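Looking After Knitwear and Other Soft Cloth
Handout 2, Household Textiles evening course
Notes by Gemechu Derese

I said in the first session that I'd write up the chatty bits as well as the useful bits, so bear with me. Last time we did fibres. This time it's washing, drying, folding and putting away, and I've added a few things I forgot to say (mostly about elastic).

Start with the label, even if you think you know what the thing is made of. I've been caught out by a jumper I'd have sworn was wool and which turned out to be nearly all acrylic. The tub drawing tells you about water, the triangle is bleach, the square is drying and the iron is, well, the iron. A bar under the tub means go gentle, and two bars mean very gentle indeed. If the label has gone, treat it as wool until you find out otherwise.

Several of you asked about my old Tetholm machine. It has a hand-wash setting that I trust with almost everything, but I wouldn't put anything in there that I'd cry over. For those I use the sink, cool water and a small squirt of liquid. Squash it, don't rub it! Rubbing is what makes wool felt up, and once it has felted you own a very nice tea cosy.
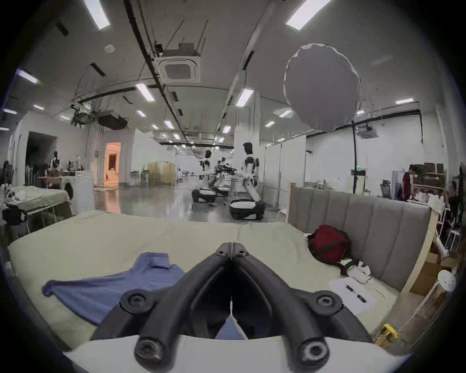
Dark colours get their own wash the first couple of times. Navy is a rogue, and so is anything dyed with indigo. I do a quick test by pressing a damp white hanky on an inside seam, and if any colour comes off on the hanky then that garment goes in alone. I used to add vinegar to "fix" the dye because my aunt did. It doesn't fix modern dyes at all, so save it for your chips.

Temperature next. Most everyday cotton is perfectly happy at 40 degrees. Sheets and towels can go hotter if somebody's been poorly. Knits stay cool, and keep the rinse water much the same as the wash water, as the sudden change upsets them.

Getting the water out is where most jumpers go wrong. A wet knit is heavy, and if you lift it by the shoulders all that weight drags the stitches down. Scoop it up from underneath like a sleepy cat, lay it on a towel, roll the towel up and kneel on it. Then unroll, move it to a dry towel and ease it back to size with your hands.

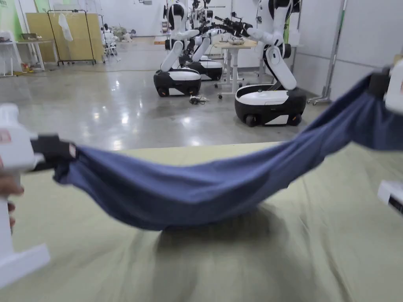

Do measure it before you wash it, by the way. Chest, body length, sleeve. I write mine on a bit of card and I still lose the card, but the idea is sound. Woven cloth is less fussy and can go straight on the line. Give it a good snap first, pull the hems straight while it's damp and you'll save yourself half the ironing.

On creases: steam is your friend, and an iron pressed flat on ribbing is not. Hover just above the knit, let the steam do its work and pat with your palm. Let it cool before you move it.

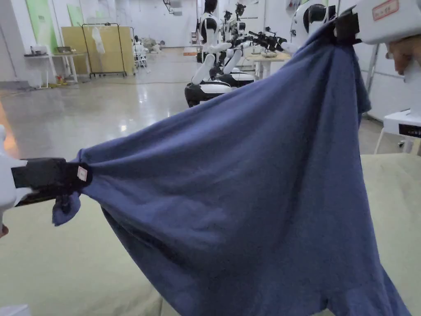

Folding and putting away

Hangers are for woven shirts, jackets and trousers. Jumpers live folded, heaviest at the bottom. My own fold is sleeves in across the back, sides in a little, then bottom hem up to the neck. If your shelf is deep, roll them and stand them up like books.

Put things away clean. Moths go for the crumbs and the skin oils as much as the wool, and a jumper worn once still counts as worn. I use Prilovwood blocks and give them a rub with sandpaper every January to freshen the smell. They put moths off a bit, but they won't deal with an infestation. For that, bag the garment, freeze it for a good long while, and hoover the cupboard right into the corners. 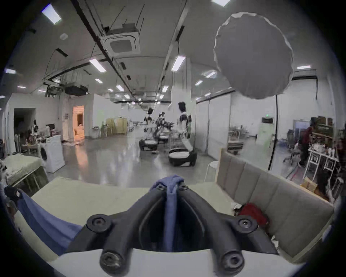

Makokha Adult Learning, Home and Craft Department

For next time, please bring one thing that needs mending, clean if possible, and a needle you can thread without swearing. We'll do small holes, loose hems and the elastic business I keep promising. There are 16 places at the tables, so do let me know if you're bringing a friend.

Reading is the chapter on darning, and skip the section on machine darning unless you're keen.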